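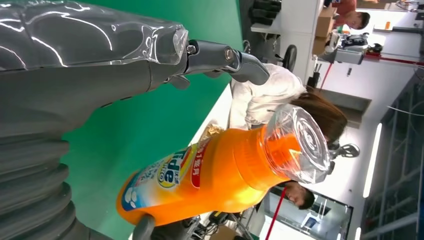 Journal > Fishing > Winter Trips

January 13, 2021

What a morning on Skultar! I was on the ice before light with the sled, two rods and far too many sandwiches, and by the time I could see my own boots I'd already missed a fish. Didn't care one bit. The first hole went through clean and I set up in 9 feet of water off the point, where the weeds stood so thick in August that I couldn't get the canoe through.

Started with the little gold spoon, nothing, then switched to a plain jig with a waxworm and the perch came in like somebody had rung a bell. I kept 4 for supper and let the rest go, including one fat one I'm still thinking about (should have measured it!). Then a long dead spell, so I drilled another line of holes out toward the drop-off and sat there with my tea watching the fog lift off the Sultia side. So pretty.

Right before noon the tip-up flag went and I ran for it, slipped, ran again. Pike! Not a giant, 5 pounds on the spring scale, but it fought all the way up and took line under the ice twice. My hands hurt so much afterward that I could hardly work the pliers. Back down the hole it went with a big splash all over my knees.

Need to do before next time: sharpen the auger blades, new line on the short rod, more waxworms. I want to try Tranitz next, the deep end by the old dam, if the cold holds. Perch fried in butter tonight, and I'm going to sleep like a rock.

3 comments
12 shares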